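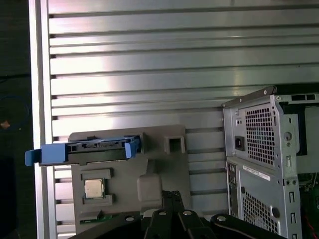 Hard drive carrier across a grey tray, ribbed aluminium behind.

I've been asked a few times to write up the silent retreat at Irdale, mostly by people who are thinking of going and want to know what the days are like. I was there in June for nine nights. I kept no diary (you hand in pens along with your phone) so this is from memory, plus a page of notes I made in the car park before driving home.

First, the background. I've been sitting on and off since 2000, when a physio suggested it for jaw clenching. For most of that time it was ten minutes before work, with long gaps. I read a fair bit, I did a course in breath counting at the Belhaj centre, and for a couple of winters I went to a group that met in Chun-hung Chien's front room. Chun-hung is the one who told me I should do a long retreat before I read another book. He said it twice, a year apart, and the second time I booked.

The drive is 146 kilometres from my place and the last part is gravel. You're asked to arrive between two and four in the afternoon. I got there at half past one and sat at the gate until somebody came down and let me in.

Registration is a table in the old dining room. You sign a form saying you'll keep the silence, stay on the property and not leave early without talking to a teacher. You hand over phone, books, pens, car keys if you want to (I did). There's a 50 dollar deposit for the bedding, which you get back if you strip your own bed at the end. Then you're shown your room. Mine had a single bed, a chair, a hook on the door and a window onto the water tanks. It was cold. They tell you in the email that it's cold and I didn't take it seriously enough. Bring a proper jumper and a beanie you can sleep in.

The silence starts after the evening meal on the first day. Before that people chat, and I'd suggest not working too hard at it. I had a long talk with a woman called Vaida Luik about soil, then spent nine days feeling I ought to nod at her. Her brother Uldis was there too, at the other end of the hall. They told me they'd agreed beforehand not to look at each other at all, and as far as I could tell they kept to it.

The timetable doesn't change. Bell at five. Sit from half past five to half past six. Breakfast. A work period, forty minutes. Then sitting and walking in turns until lunch at half past eleven, a rest, more sitting and walking, tea and fruit at five, a talk in the evening, one more sit, bed by half past nine. No dinner. I was worried about the no dinner part and by the third day I didn't think about it.

Palesa Zulu led it, with Špela Papadopoulos doing the interviews in the mornings. Palesa gives very short instructions. On the first morning she said to feel the breath at the belly, and when you notice you're thinking, to note "thinking" and go back. I waited for the rest of it and that was all we got until the afternoon. In the afternoon she added sounds.

Days one and two I mostly slept. I mean I was upright on a bench with my eyes shut and I kept dropping off and catching myself. I'd assumed this was me being bad at it. Špela said in my first interview that most people arrive tired and it takes a couple of days to come out. She told me to open my eyes and look at the floor if it got bad, and to stand if it got very bad. I stood for a good part of the second afternoon.

Day three was my knees. I'd brought my own bench, the one I use at home, and it's fine for half an hour. It isn't fine for seven sits a day. I swapped to a chair on the fourth morning and felt a bit embarrassed walking to the back of the hall with it, then sat down and my knees stopped hurting. If you're over fifty or you've ever had trouble with your knees, start on a chair.

What I wasn't ready for was the amount of repetition in my own head. I'd expected big things to come up, griefs and so on. Some people do get that. I got an argument with a builder from years ago about a downpipe. It came up in the first sit of the day and it came up in the last one, word for word, with me improving my side of it. I also got the jingle from a radio ad for Cindero, which if you didn't grow up near here was a carpet place. The jingle went for two whole days. I noted it as "hearing", then I noted it as "thinking", then I asked Špela which it was and she said it didn't matter and to pick one.

The downpipe was more interesting in the end. On the fifth day, in the walking period before lunch, I noticed that my shoulders went up before the words started. There'd be a tightness across the top of my back, and then half a second later there was the builder. I'd always taken it that I thought of him and then got annoyed. After I'd seen it a few times I could sometimes stay with the shoulders and the argument wouldn't get going. Sometimes it did anyway. I told Špela this as though I'd found something and she said good, keep looking, and rang the little bell for the next person.

Walking practice deserves its own paragraph as people tend to skip it or treat it as a break. You pick a stretch of ground, twenty paces or so, and walk up and down it slowly, feeling your feet. I used the strip beside the woodshed. By the end I had worn a bit of a track in it. I found I could pay attention much better walking than sitting, and I now do more of it at home than I do on the bench. The neighbours across the back can see me at it and have been polite.

My work period job was chopping vegetables. There were four of us at a long bench with a list on the wall. You get very involved in how other people chop. One man cut his carrots much thicker than the list said, and by the sixth morning I had built up a full account of his character on the strength of it. On the last day when we could talk he told me he'd lost most of the feeling in two fingers after an operation and couldn't do them any finer. I've thought about that since more than I've thought about any of the evening talks.

The talks were good, though. Palesa speaks for forty minutes without notes. The one I remember best was about wanting, and how she spent her first long retreat at Taston planning a better meditation room for herself, down to the curtain rail. She didn't draw a lesson out of it, just told it and went on to something else. There was another on kindness practice which I didn't get much from. I've never got on with repeating phrases. She said if the phrases are dry, drop them and think of a dog. I thought of a dog and that was better.

Day seven was hard. I don't have a good reason. I woke up flat and didn't want to be there, and I went and stood by my car in the rest period and worked out how long it would take to get home. My keys were in the office. If they'd been in my pocket I think I'd have gone, so I'm glad I handed them in. I went to the afternoon sits and they were dull, and I went to bed. The next morning it had gone, and I couldn't tell you why that happened either. When I mentioned it to Chun-hung afterwards he said it's usually the second to last or third to last day for him.

Day eight was the quiet one. There were stretches in the afternoon where there was just breathing and the noise of the heater ticking and rain on the roof. I wasn't blissful. It was ordinary and there wasn't much missing from it. It lasted on and off until the evening, and then I began planning how to describe it to people and it packed up.

The silence ends after breakfast on the last full day, and it's loud. Forty people who haven't spoken all start together. I had a headache by morning tea and went and sat in my room. That's common too, apparently. Uldis and Vaida were laughing so much on the steps that they had to hold the rail.

Practical things people have asked me:

The food is vegetarian and there's plenty. If you need something different, tell them when you book, not on the day.

There are shared bathrooms and the hot water runs out by seven in the morning. I showered in the rest period after lunch.

You can't bring a book. I know some people sneak one in. I read the back of my toothpaste a great deal.

Coffee is instant. There is decent tea.

If you take medication for anything to do with your mood, or you've had a bad year, say so on the form. They'll ring you and talk it over, and they do sometimes suggest a weekend instead. A friend of mine was steered to the weekend and was annoyed, then went and said it was as much as she could've managed.

As for whether it's lasted. I was slow and patient for a week. Then I had a run-in over a parking spot and was my usual self, except that I did feel my shoulders go up first. I sit for thirty minutes most mornings now, up from ten, and walk for a bit after tea. My jaw still clenches. The dentist says it's a little better on the left.

They run it again in spring and I've put my name down. I've bought a warmer jumper.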